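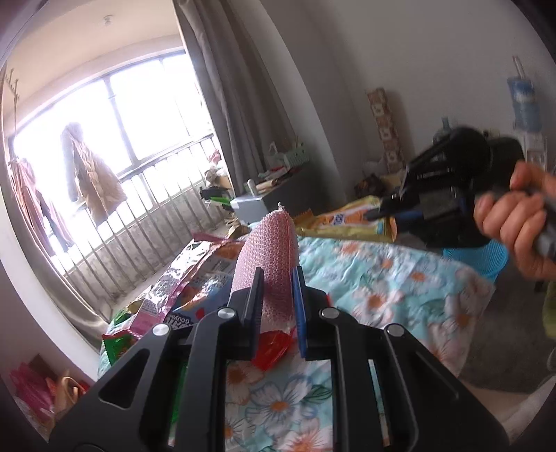 Packet held in the left unit, second unit at the right.

Retell Forums > Home Builds > Grippers & End Effectors

Greris hand-held build - pads or linkage?

brirlow_bench
Posted Jan 20, 2019
Both units of my Greris pair are finally together! Printed the arms at home, spent way too long filing the pin holes, and I've been picking up snack wrappers with them on the bed ever since. Crinkly packets like the pink one are my favourite test. Anything slippery worries me more. I'm running 30 mm pads on fingers that open to 87 mm, and I reckon there's still a bit of slop in the pivots. Should I go softer on the pads first or redo the pins?

tinshedtony4
Pins. Always pins. If the arms can wobble sideways, a softer pad just hides it. I went through four sets of pads on my Preda before I gave in and reamed the holes properly.

lowvoltage_lou
Disagree, sorry. Wrappers weigh nothing, so a bit of wobble won't hurt you there. Soft pads are a ten minute swap and pins are a whole arvo. Do the easy one first and see. Do both units use the same pads?
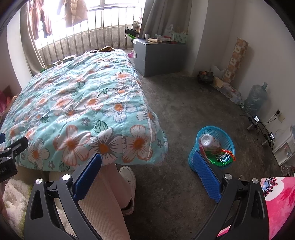

brirlow_bench
Same ribbed stuff on both fingers of this one, glued on flat and trimmed with a knife. I like how the ribs catch a folded seam, but I haven't made up my mind about smooth plastic. The white bottle lying in the blue wastebasket is next on my list - round lid, tilted, a wrapper in there with it, and I have to get the fingers down past the rim without bumping it. I'd call that a fair go for any gripper. I've got some 80 grit here too if roughing up the ribs is worth a try.

tinshedtony4
Don't sand them! You'll take the edges off and that's your grip gone. And a bottle is exactly where your slop will show up. Grab it by the lid and tell me it doesn't twist.

lowvoltage_lou
Grab it by the body then, mate. I'd still do pads first, but yeah, leave the sandpaper in the drawer.

brirlow_bench
Righto, no sanding. I'll order some softer pads and ream one unit while I wait, then run them against each other in February. If tony's right I'll cop it.

Filed under: hand tools, grippers, 3D printing, works in progress

Contact us | © 2019 Retell Forums | Back to top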